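May
By Declan Whitelaw
107 shares | 9 comments

I keep reading that the cure for a messy work table is cardboard and tape. Cover the top, mark it off into boxes, give everything a box. Rhys Ormsby swears by it and says it saves him up to 2 hours a week, a figure I'd like to see some paperwork for.

My doubts are simple. Cardboard stains, tape lifts at the corners, and a mug goes wherever the hand holding it gets tired. I tried it at home in Bevcombe and had three boxes in use by lunch – the rest collected mail.
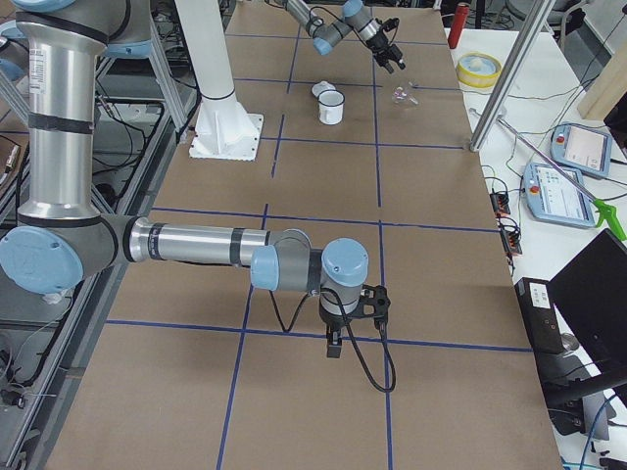 Blue tape on brown cardboard, with the enamel mug and a small lid in a far box.

I'll grant that the lines look good. Ask me again once the coffee rings show up.

3 comments hidden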